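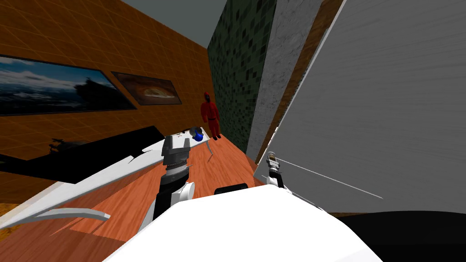

Pludon is a two-arm robot under construction in the shared workshop at Donargate, and this repository holds the simulated half of the work: the room, the robot model, and the recorded teleoperation episodes used to tune the arm controller before it runs on hardware. The base release contains one room. Its fixed contents include framed pictures on the orange tiled wall, a small white table, and a standing figure in a red jumpsuit that serves as the person stand-in for clearance checks. The figure has a collision body but no behavior. It does not walk or react.

Status

Release dated January 8, 2022. The simulation files are usable. The hardware drawings are incomplete and are kept in a separate folder with their own notes. Left arm hardware is assembled up to the wrist. Right arm hardware is waiting on bearings.

Contents

sim/ room, robot model, physics settings
episodes/ recorded runs, one folder per run
hardware/ drawings and cut lists, incomplete
tools/ replay, export and checking scripts
notes/ bench log, plain text

There are 137 episodes in the current set. Each folder has a joint log, a gripper log, rendered views and a short text file naming the operator's goal for the run. Unpacked size of the logs without the renders is 402 MB.

Robot model

Both arms use the same link lengths in simulation. Masses were taken from the parts list and have not been checked against a scale, except for the forearm. Each arm has 7 driven joints plus the gripper. The gripper is a parallel type with two flat fingers, driven as a single value from closed to open.

Joint friction is the weakest part of the model. The wrist on the bench uses a Honkanen reducer, bought used, and it is stiffer in one direction than the other. The model treats it as symmetric. Anyone tuning force limits from these logs should allow a wide margin.

Installation

Siltex has to be installed first. The loader expects it on the path and will stop with a missing module message if it is not there. Run tools/check once after unpacking. It compares the file list with the manifest and prints any mismatch. Then open sim/room and run the replay script with the name of an episode folder.

On a machine without a graphics card, set render to off in the config file. Joint replay still works and the logs come out the same.

Recording

Runs were recorded from a keyboard and two hand controllers. The operator started each run from the rest pose, gave the goal in one line, and ended the run by key press. Failed runs are kept. They are marked with the word fail in the text file and should be filtered out by anyone training on successes only. A run was marked fail if an object left the room, if the arm hit the person stand-in, or if the operator gave up.

The early runs from July were recorded with an older contact setting. Objects slide too easily in those. The folder names end in -a.

Gripper approach runs

This group covers slow moves toward thin, flat objects with the fingers open. The framed pictures are the hard case. The collision shape of a frame is a single thin box, so the glass and the border are not separate, and a finger pressed into the face registers the same contact as one on the edge. Approach height is logged relative to the object origin. Set approach_log to on to export it, otherwise the column is left blank.

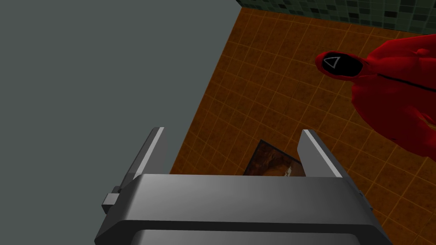 A user of the previous release wrote that the approach logs were hard to use with the gripper value reported in motor counts, and asked for finger travel in millimeters. The export script now writes both. Old scripts that read the column by position will break, as the new column sits to the left of the force estimate. Read by header name.

The same message asked for a slower closing speed as the default. That has not been changed. The limit is gripper_speed in the config file, and the bench gripper is run well under it.

Known problems

The right arm can pass through its own base at the far end of shoulder travel. Joint limits in the model are wider than the hard stops on the bench.

Contact force readings above 700 in simulator units are clipped. The clip is in the logger, so replaying the run with a patched logger recovers the true value.

Replay drifts if the physics step is changed after recording. Keep the step given in the episode folder.

The person stand-in has a simplified collision shape made of capsules. It should not be used to argue that the real arm is safe near people. Hardware runs at Donargate are done behind a screen with the stop button in hand.

Not included

Controller firmware, motor driver settings, and the calibration files for the bench arm. These change every time the wrist comes apart.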